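Kastmont Sim Users › Good practice › Fridge door task, what counts as a valid run?

gsalinas
Mar 16, 2026
Trying to get our house rules written down before the next 1,000 runs go out. Right now Murkarton and us score the same door task differently and the numbers dont compare. My draft so far, pick it apart pls.

Rule 1. Start pose. Gripper in the air, clear of the handle, no contact at step zero. Arm may already be up by the door. This start is fine by me:

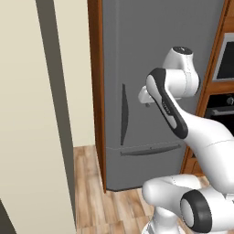
Rule 2. Success. Door open 20 degrees or more and held there for 2 seconds. Upper door only, pulling the freezer drawer scores zero.

Rule 3. Resets. Any hit on the cabinets or the ovens ends the run. Counts as a fail, not a redo.

flamlow_ops
Rule 1 is too loose. "clear of" means what? Give a distance. We had people starting so close it was basically a free grasp

ojeda77
Disagree w/ 3. A light brush on wood paneling in sim is nothing. Log it, let the run go on. Otherwise tight kitchens get punished and the open ones look great

gsalinas
@ojeda77 on real hardware that brush is a stopped arm and a form to fill in. Id keep it strict

ojeda77
Then put a force limit in. Strict with no number is just mood – two scorers, two answers

Osaze Briggs
Agree on the force limit. Also missing: the handle is on the left and the arm comes in from the right, so say which side the base goes. We lost most of January to teams quietly moving the base to get an easier reach. Fix it per kitchen, publish it, done.

flamlow_ops
+1 base. and distance!! 6 cm from handle to nearest fingertip, min

gsalinas
6 works. Base pose goes in as rule 4. Force limit still open, send me what you use and I'll post v2 tonigth

ojeda77
will dig ours out. still think ending the run is wrong tho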